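# Erkalell kitchen library opens second branch in Sarnau

The Erkalell lending library for kitchen equipment will open a second branch in Sarnau in April, in the former Koltonier shoe shop on the market square.

Members pay a yearly fee and borrow equipment for up to two weeks at a time. The library began with a few donated pasta machines and preserving pans, and now has 642 items on its shelves. Of those, 269 will move to Sarnau when the new branch opens. The rest stay at the main site on Soliman Street.

Themis Panagiotou, who manages the library, said demand from Sarnau had been growing for a while. "We have 405 members and a good share of them come in on the bus," Panagiotou said. "It's not much fun carrying a stand mixer home on the bus."

The Sarnau branch will open from late morning until 6 p.m., with a later closing time once a week for people who work in town. Returns can be made at either location. Large items such as canning kettles and folding tables have to be reserved ahead, and those will only be handed out from Soliman Street for now.

The town council agreed last month to lease the shop for 2 years at a reduced rent. The building had been empty since Koltonier moved to the retail park. Work on the inside is nearly finished - the floor has been replaced and the wiring checked - but the sign over the door still has to be approved.

Small hand tools have turned out to be the most borrowed group in the catalog, ahead of mixers and slow cookers. Panagiotou put that down to people trying a tool before they buy one. Spatulas, ladles, and whisks are lent in sets, and a set counts as one item on a member's card.
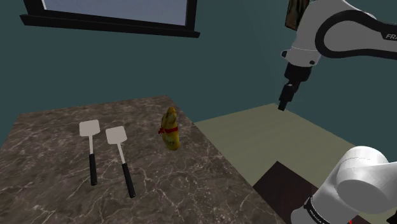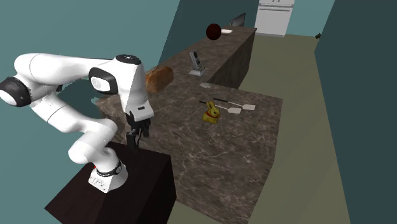

Late returns remain a problem, mostly in the weeks before the winter holidays. The library does not charge fines. Instead, a member with something overdue can't borrow again until it comes back, and after a month the replacement cost is added to the next yearly fee. Panagiotou said that rule will be the same at both branches.

Not everyone on the square is pleased with the plan. Two neighboring shops asked the council about parking, as the spaces in front of the building are already full on market mornings. The council has agreed to mark one space for short stops of 15 minutes. It will look at the arrangement again in the fall.

The new branch will also take donations. Equipment should be clean and complete, and anything with a plug will be tested before it goes into the catalog. Knives, deep fryers, and glass lids without a matching pot are not accepted.

Current members don't need a new card to use the Sarnau branch. New members can sign up at the desk at either site and should bring proof of address.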